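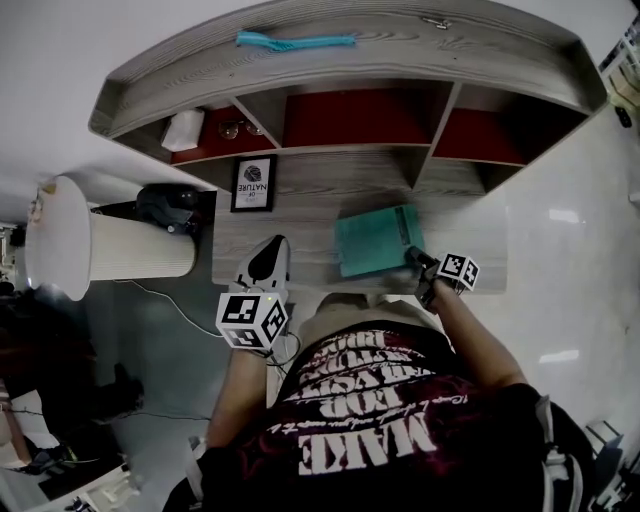

Figura 3. Escritorio con balda superior y casilleros de fondo rojo oscuro; sobre el tablero, un volumen de tapa verde azulada.

3.2. Mobiliario y criterios de ordenación

El estudio se realizó en la sede de Rudemthorpe con escritorios de acabado gris veteado (Figura 3). El mueble ofrece tres zonas de depósito: tablero, hilera de casilleros y balda elevada. Se registraron 265 episodios de ordenación, con una duración máxima de 800 s cada uno.

Los objetos se clasificaron en 9 categorías según la taxonomía de Plilcombe, de las cuales 8 aparecieron en todas las jornadas. Los libros y carpetas se codificaron en una sola clase, dado que ambos se depositan en plano y ocupan una superficie comparable. Las gafas se trataron como clase propia; en la Figura 3 comparten la zona del casillero izquierdo con un paquete blanco, mientras que el central y el derecho están vacíos.

Un casillero se consideró ocupado cuando contenía al menos un objeto apoyado en su base. Los elementos menudos de la balda superior se anotaron por separado y no computan en el índice de ocupación de la sección 3.3.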